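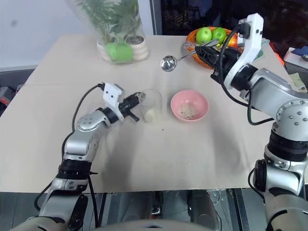
We've had the Sturico two-arm setup in the Pennington kitchen since May, on the breakfast prep line. One gripper handles the cup and the other holds the spoon over the pink bowl, so portioning no longer takes a person all morning. It filled 88 cups on its best shift – slower than Corina Surdu, who now does orders and allergy labels and says her wrists hurt less. Two of us had to learn the restart procedure. Four stars.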